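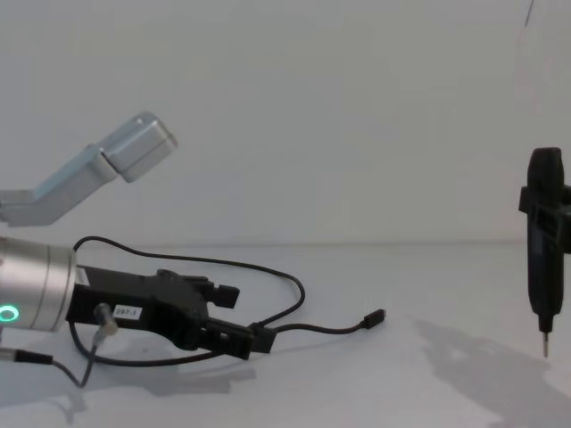
Drying Time of Line-Dried Cotton Towels in a Shared Student Laundry Room

Valter Eklund
Home and Textile Studies, second-year project

1. Background

The residence hall where I live, Berge, has one laundry room in the basement for all four floors. There are two dryers and a set of fixed lines along the back wall. When both dryers are busy, people hang their things on the lines and come back later. The usual complaint is that towels hung in the evening are still damp the next morning, and by then the next person wants the space.

I wanted to find out how much the drying time depends on things a resident can change without spending money: how the towel is hung, how far it is from the next one, and whether the door to the hallway is open. I did not look at detergents or washing temperature.

2. Materials

All the towels came from the same pack and were bought new. They are plain cotton terry bath towels. I washed each one three times before the first trial, since new towels often have a finish on them that keeps water out. After the third wash I let them dry completely and weighed them. The average dry weight was 926 grams for a pair.

Weighing was done on a kitchen scale borrowed from the food lab. It reads to the nearest gram. I also used a small dial hygrometer, which hung from a nail next to the lines at shoulder height.

3. Method

Each trial used one pair of towels. They were washed on the normal cycle, spun, weighed, and hung up right away. I then weighed them every hour until the weight was within 8 grams of the dry weight. I counted that as dry. A towel at that point feels dry to the hand except sometimes at the hem.

Three ways of hanging were tested.

Folded over the line at the middle, so that both halves hang down and touch.
Pinned along one short edge, so that the towel hangs full length in a single layer.
Draped over two lines that run side by side, which leaves a gap between the halves.

Each way was tested with the hallway door open and with it closed. The spacing trials were done afterward, using only the pinned towels.

Trials were run from early March until the middle of May. I tried to start each one at 6 p.m. because that is when most people in the building do their wash. A few started later because the washer was taken. Those are marked in the appendix and I kept them in the averages.

4. Results

Folded towels were the slowest in every case. With the door closed, the longest trial took over 37 hours, and I had to skip the readings between midnight and 7 a.m. on both nights. The inside faces of the fold stayed wet long after the outside felt dry.

Pinned towels dried fastest with the door closed. With the door open they came out even with the towels draped over two lines. Draping takes up twice as much line, so in a shared room it is hard to recommend.

Opening the door helped all three ways of hanging, and it helped the folded towels most. The hygrometer reading dropped within the first hour after the door was opened and then stayed nearly level. With the door closed it climbed during the evening and did not come back down until someone used the room in the morning.

Spacing mattered less than I expected. Moving the towels from one hand width apart to two made a clear difference. Moving them from two to three did not.

5. Problems

The door did not always stay the way I left it. I put up a sign after the first week and that mostly worked. In two trials I found the door open in the morning when it should have been closed, and I threw out those results and ran them again.

Other people's laundry was also on the lines in many of the trials. I wrote down whether the other lines were full, half full, or empty, but I did not have enough trials to separate this from the rest. Someone repeating the project should try to get a room to themselves, or else run the trials over a school break.

The heating in the building was turned down in April. The March and May trials are therefore not quite the same, and I have listed them separately in the appendix.

6. Recommendations

Residents should pin towels by the short edge in a single layer and leave two hand widths between them. The hallway door should be left open overnight if the fire rules allow it. I asked the housing office about this and have not had an answer yet.

A second set of lines on the side wall would let more people hang their towels unfolded. I measured the wall and there is room for lines of the same length as the ones in use now.

Appendix: hourly weights by trial, hygrometer readings, floor plan of the laundry room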